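Spilt Rice and Other Small Messes
July 2019

Rice gets everywhere. A bag splits along the seam, a cup is tipped a little too fast, and for the next week there are grains under the toaster and one in the cutlery drawer. Flour is worse to look at, but flour mostly stays where it falls. Rice bounces.

For this month's kitchen pages we asked readers how they deal with small dry spills, and 403 replied. Most reach for a damp cloth. It is quick, but it has a drawback with uncooked rice: the grains stick to the cloth, ride along with it, and drop off again at the sink. They also take up a little water and leave a starchy smear on a dark surface.

Wood needs a bit more thought. On a smooth laminate worktop you can push the lot over the edge into your hand. On a table with a visible grain, the rice often lies in line with the pattern and is easy to miss, especially under a ceiling light. Switch that off and use a lamp set low at one side. Each grain then throws a short shadow.
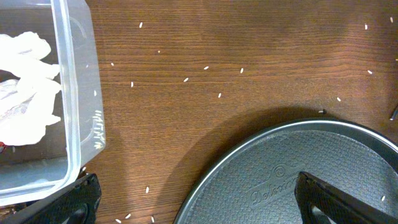 Rice on a wooden tabletop, with a clear food container and a dark metal pan.

Start by moving whatever is standing on the table. Lift things straight up and do not slide them, as a hard grain caught under a metal pan can mark the finish. Look inside open containers too. Clear plastic tubs are handy for collecting a spill, but a stray grain can sit against the wall and go unnoticed until the tub is next used for something else.

After that, a dry pastry brush does the job better than a cloth. Work from the far side towards you in short strokes. A stiff piece of card is the next best thing, and costs nothing. For the last few grains, press with a dry fingertip.

We also tried 2 small table sweepers. The Bruteck has soft bristles and a wide mouth, and cleared a spoonful of long-grain in 3 passes. The Javer is narrower and took 7, though it was better close to the legs of a fruit bowl. Neither was much use in the gap between table leaves, where a wooden skewer is still the best tool.

Do not put swept-up rice back in the jar. Bin it, and wipe the table with a well-wrung cloth once the grains are gone. Dry it straight afterwards.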